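Budgeting for a second arm: where we have got to

Tuesday, October 31, 2023

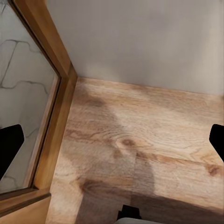 I said in June that I would write up the spending plan once the simulation work had settled down. It has settled down enough, so these are the numbers and the order I intend to buy things in. Most of it is dull. I am putting it here mainly so I can find it again in spring.

The workshop at Beltundale has one arm, bought second-hand, and it is in use most days. The question has been whether to buy another one or to carry on doing the early work in simulation and only go to the real arm when a task is nearly right. For the past few months I have done the second. It costs electricity and time, and the only thing I have paid for outright is a graphics card.

What simulation has given me is a better idea of what I need. When I started the list, it had 31 lines on it. I had down a force sensor, a tool changer, three kinds of finger, two cameras and a linear rail. The rail was the biggest item by a long way. After trying the same jobs with the arm base in different places in the simulator, I found that moving the bench did nearly all of what I wanted the rail for. The rail came off the list. So did the tool changer, as every task I have planned for next year can be done with a plain two-finger gripper.

The gripper itself is still on the list. I have two quotes, one from Fasemach and one from Wallner. The Wallner one costs more but the fingertips can be changed without taking the body off the arm, and spare tips are sold singly. Fasemach only sells them as a set. I asked both about delivery and Wallner answered the same day. Fasemach took over a week and then sent me a leaflet I already had. I will probably go with Wallner.

The camera is harder. A view from the wrist is what I have been using in simulation, and I would like the real one to match it as closely as I can manage. That means the same sort of angle, the same height over the fingers and a similar width of view. The bracket matters as much as the camera here. Kirix make one that can be set to a fixed angle and locked with a screw, and it comes to 50 pounds with the postage. I could print one for less, but I have printed two already and both crept out of line after a few days.

Lighting I had left out completely. In the simulator the light is even and I never gave it a thought. In the workshop there is a window on one side and a strip light overhead, and the difference between morning and late afternoon is large. I have put in 2 LED panels with diffusers. They are cheap compared with everything else and I would buy them first if I were starting over.

The bench is next. I want a proper flat top with a wood finish, at a height where I can reach the back of it. I had thought about a metal one, but metal reflects too much and the surfaces I have been practising on are mostly wood. A local joiner will cut the top and I will make the legs. I have allowed for a better grade of board than I strictly need, as it has to take clamps.

Then there are the things that never appear in a quote. Cable ties, strain relief, an emergency stop that is within reach of where I stand, a spare power supply, a box to keep the controller off the floor. Last time I allowed nothing for these and it cost me a fair bit by the end. This time I have set aside about 800 pounds and I expect to spend it all.

The arm itself comes last. I know that sounds backwards, and it is the opposite of what I did the first time, when the arm sat in its crate for weeks with nowhere to bolt it. If the bench, lights, camera bracket and gripper are in place beforehand, it can be running within a day or so of being delivered. It also puts off the largest payment, and leaves the door open if a better used one comes up.

The things I have not decided are insurance, which I need to ring up about, and whether to pay for the extended support. The support contract covers phone help and software updates but no parts. I have used phone help once in two years, so I am leaning towards leaving it.

The order, then, is lights, bench, bracket and camera, gripper, sundries, arm. The lights are ordered. The joiner wants final measurements for the bench top and I am going in to take those at the weekend.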